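Unit 4: Sample Handling and Chain of Custody in Mineral Exploration

Course handout. Prepared by Violeta Henríquez, with revisions to Sections 3 and 6 by Ward De Haan.
Revised 26 September 2019

Reading before class: the Unit 3 notes on drilling methods. Students who missed the Unit 3 lecture should read those notes first, as the terms used there are not defined again.

1. Scope of the unit

A drilling program is paid for in order to obtain samples. The hole itself has little value once the rig has moved on, and the decisions that follow depend on what was collected, how it was labeled, and whether it reached the laboratory in the condition in which it left the ground. This unit covers the period between the moment the sample leaves the rig and the moment the laboratory signs for it. Assay methods are treated in Unit 5. Statistical treatment of control data is treated in Unit 7.

By the end of the unit, students should be able to set up a sample numbering scheme, split a reverse circulation sample correctly, insert control samples into a batch, complete a dispatch form, and keep a preparation room in a state fit for use.

2. Two kinds of sample

Reverse circulation drilling returns broken rock, called cuttings or chips, which is carried up the inner tube by compressed air and passed through a cyclone. The sample is collected over a fixed interval, usually one meter. Diamond drilling returns solid core, which is laid in trays in the order in which it was cut.

The two kinds of sample fail in different ways. Cuttings may be contaminated by material falling from the wall of the hole, by residue in the cyclone, or by groundwater. Core may be lost where the ground is broken, placed in the tray upside down, or marked with the wrong depth. The sampler should know which faults to expect before starting work, and the geologist should ask about them at the end of each shift.

Fines deserve special attention. In many deposits the valuable mineral is softer or more brittle than the rock around it and breaks into smaller particles during drilling. If dust is allowed to escape from the cyclone, the sample that remains will not represent the interval. The reverse problem occurs in wet holes, where fine material settles in the hose and is released several meters later.

3. Splitting

A full one-meter interval from a reverse circulation rig weighs far too much to send to the laboratory. It must be reduced to a smaller portion with the same composition. The common tools are the riffle splitter and the cone splitter.

The following rules apply to the riffle splitter.

The splitter must stand level. A tilted splitter will favor one side.

The sample must be poured evenly along the full width of the chutes, at a steady rate. It must not be tipped in from one end.

The chutes must be clear before each use. A rubber mallet and compressed air are sufficient in dry conditions.

Wet samples must not be put through a riffle splitter. They are bagged whole, dried, and split later.

The retained portion and the reject are both weighed during the first shift of each hole, and again whenever the crew changes. If the two weights differ consistently, the splitter should be taken out of service and inspected.

Spear sampling, in which a tube is pushed into the bag and withdrawn, is acceptable for a first look at a geochemical anomaly. It is not acceptable for a resource estimate. Material in a bag settles in layers, and a spear does not cut those layers equally.

For core, the usual practice is to saw along a line drawn by the geologist and to submit the same side throughout the hole. The sampler should not choose the side that looks better mineralized. Where core is too broken to saw, it is divided with a flat scoop in the tray, and the fact is recorded in the log.

4. Numbering

Sample numbers should carry no information. A number that contains the hole name and depth tells the laboratory where the sample came from, and this removes much of the value of the control samples. It also invites copying mistakes, as a tired sampler will fill in the depth that was expected and overlook the depth that was drilled.

Preprinted ticket books are recommended. One stub stays in the book with the hole and interval written on it, one ticket goes into the bag, and one is stapled to the fold. The bag is also marked on the outside in permanent ink. A ticket that has been spoiled is voided in the book and is never reused.

The book itself is a record. It is kept in the site office at night and copied at the end of each shift.

5. Case discussion: the Bullach and Krishnan prospects

The class will work through two data sets from neighboring prospects, both drilled by the same contractor. Delia Yáñez logged the holes at Bullach, and Poonam Dhillon logged those at Krishnan.

At Bullach, a batch of 80 samples was returned with every blank above the accepted limit. The first view was that the laboratory had failed to clean its crusher. The retained splits were sent again under new numbers and the blanks were again high. The blank material, which had been gathered from a sand pit near the camp, was then assayed separately and found to carry low but measurable grade. No result from the drilling was wrong. Much time was lost because the blank had never been tested before use.

At Krishnan, the control samples passed, but field duplicates from one hole did not agree. The log showed a change of crew at 30 meters. Below that depth, the second crew had been emptying the cyclone every second interval. The samples were correctly numbered, correctly bagged, and mixed across interval boundaries. The hole was drilled again.

Students should prepare short written answers on the following points before class. What check would have found the Bullach problem before the first dispatch? Could the Krishnan problem have been found from blanks and standards alone? In each case, which results could be kept?

6. Control samples

Three kinds are used in this course.

Blanks contain none of the element of interest above detection. They test for contamination during preparation and should be coarse, so that they pass through the crusher with everything else. A blank is most useful when it follows a sample that is expected to be high.

Certified standards have a known value. They test accuracy. The identity of the standard must be removed from the packet before dispatch and recorded in the ticket book.

Duplicates test precision. A field duplicate is taken at the splitter, a coarse duplicate after crushing, and a pulp duplicate after grinding. A comparison of the three shows where in the process the variation enters.

Insertion rates are set by the project geologist. They should be fixed in writing before drilling starts and should not be reduced when the program falls behind schedule.

7. The preparation room

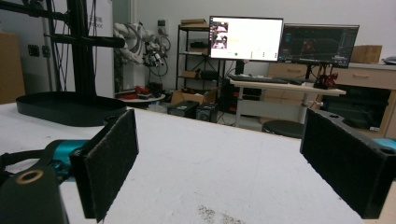 Housekeeping is part of sampling and is assessed as such in the practical. Benches are wiped down between batches, and the room is swept toward the door at the end of the session. A white work surface is preferred for the reason that it shows what has been left behind: dark debris of the kind scattered on the white tabletop would pass unseen on a gray or brown one. Faint scuffs in the surface are of no concern, provided that they do not hold dust. Any loose material found between batches is to be discarded. It must never be returned to a bag on the assumption that its source is known.

Jewelry is removed before entering the room. Gold and platinum rings shed enough metal to affect trace results. Sunscreen containing zinc should be washed from the hands. Pencils are used for tickets, and ink is used only on the outside of bags.

Samples of high and low expected grade are handled in separate sessions where the schedule allows. Where it does not, the low-grade samples are handled first.

8. Dispatch

Bags are packed in numerical order into larger sacks, and each sack is closed with a numbered seal. The dispatch form lists the first and last sample in each sack, the seal number, the total number of samples, the method code, and the name of the person releasing the shipment. The driver signs for the sacks. The laboratory signs on receipt and reports any broken seal before opening.

The form used in this course is adapted from one supplied by Fosteo. Students who have worked with the Manditz database will find that the fields are in a different order, and should take care when entering data.

A missing sample is reported as missing. It is not replaced from the reject without a new number and a note in the log. A program of 2,000 samples will nearly always contain some errors, and a record that shows them is more credible than one that shows none.

Reject bags remain at the drill site or in a covered store until the results have been accepted in writing by the project geologist. They should be stacked in order and protected from sunlight, which makes plastic bags brittle within a season.

9. Practical exercise

Students will work in pairs. Each pair will receive a bulk sample, a riffle splitter, a ticket book, and a packet of control material. The task is to produce a 600 gram split with one field duplicate, insert one blank and one standard, and complete the dispatch form. The splitter must be cleaned and the bench wiped before the pair signs out.

Marks are given for the agreement between duplicates, the completeness of the form, the legibility of the tickets, and the condition of the bench. Safety glasses and dust masks are required throughout. Students without closed footwear will not be admitted.

Questions about the exercise should be directed to Florencia Domínguez at the departmental office. Completed ticket books are returned to the same office and are kept until grades have been posted.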